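4 min read

OK so a few of you asked what it's like at the hotel since the robots came in, and I keep typing long replies and deleting them. Thread time. I supervise housekeeping at the Skistuvari, 100 rooms, and I've been making beds here or telling other people to make them for most of my adult life.

First thing, because everyone asks: no, it does not make the bed. It does nightstands. That's the whole job right now. Drawer open, look inside, drawer shut, put the phone and the remote where they go, send me a note if there's something in there that isn't ours.

Sounds tiny, I know! But you wouldn't believe what people leave in drawers. Chargers, retainers, cash, one time a full set of car keys for a guy who was already at the airport (how did he get to the airport??). We used to miss stuff all the time when we had a full house going out and another one coming in at 3 pm.

The arm comes from a company called Wangate. Their person on site is Milovan Radonjić, and he spent his first morning asking us how we do a nightstand. Anežka told him "you just do it" and kept walking. He followed her for four rooms with a notepad. She's been at this longer than I have and she does not slow down for notepads.

What he got out of it in the end was stuff we never wrote down. You pull the drawer with your fingertips near the middle or it goes crooked. You move the phone by the base and leave the curly cord alone. If the remote is under the pillow you find it with your hand, you don't look for it.

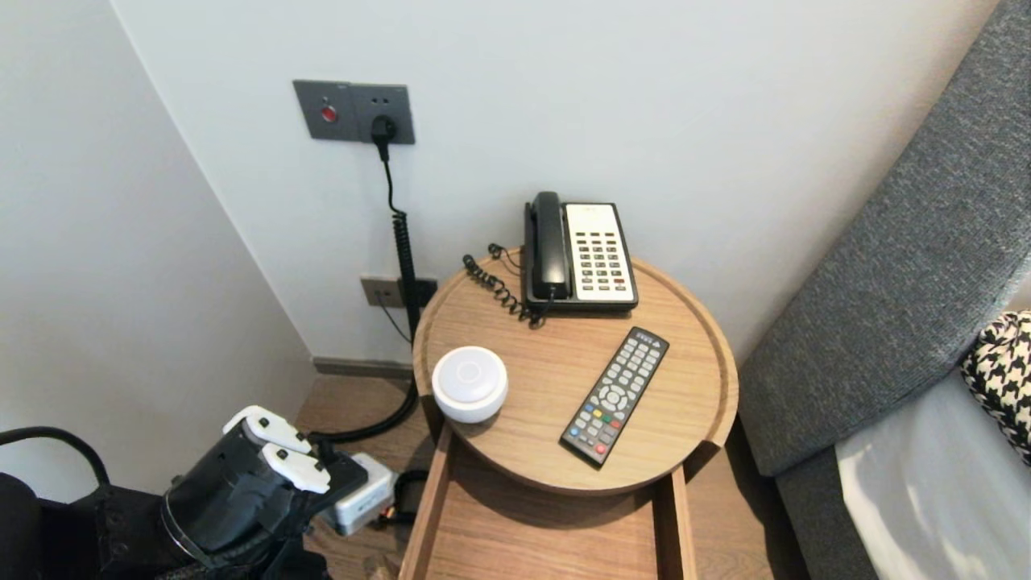
Nightstand at work: drawer open, nothing in it, remote on top, gripper down in the corner.

Look at how tight it is down there. Bed on one side, wall on the other, a cord hanging down to the floor, and then you add a robot. I used to do that corner on one knee with my hip against the bed base and I have the knee to prove it.

So that part I don't miss. Bending down to a low drawer once is nothing. Bending down to it all day long for years is why half my team has the same physical therapist.

Now the part I do have feelings about. We were paid by the room list, and the list assumed a certain number of minutes per room. When the arm took the nightstands, the office wanted to shave those minutes and add rooms. Bogdan Górecki (front office, decent guy, loves a spreadsheet) came down with the new list already printed.

Lenka Bartoš read it standing up, handed it back to him and asked who was going to go get the robot when it stops. Because it does stop. Somebody has to walk over, check the cord, clear the message and start it again, and those minutes weren't on the paper anywhere.

He went back upstairs - to his credit - and the next version had them in. We kept the old room count. Two of us also got trained to look after the arm, me and Anežka, and it comes with a bump in pay. Not a huge bump. I bought a better mattress with mine, make of that what you want.

Numbers, for the numbers people: in May the arm logged 1,055 drawers. The plan Bogdan had was 1,000, so he was in a very good mood and brought pastries.

What it's bad at: cables, mostly. Phone cords, lamp cords, a guest's own charger snaking across the tabletop. It will sit there thinking about a charger while Anežka strips the bed, makes the bed and does the bathroom.

What surprised me is the quiet. When you work in pairs you talk, and on the arm's floor you're sometimes alone with it for a whole hallway. Ľubomír, who's new, told me he didn't like that part. So we changed the schedule and everybody works with a person for at least half the shift. Cost us nothing, should've been in there from day one.

Milovan says bathrooms might be next. I told him to come clean one with us first. He's on my list for tomorrow, 9 am, and Anežka picked the room.

Comments

kopecky_linens: We deliver to a place that tried this and they cut the room minutes the very first week. Tell Lenka she's my hero.

nightaudit_jo: the remote under the pillow thing, YES. every single time

dottie.m: Did the car keys guy ever get his keys?

Author reply: We mailed them! He sent a postcard.

Plorance fan: Would love a follow-up after the bathroom.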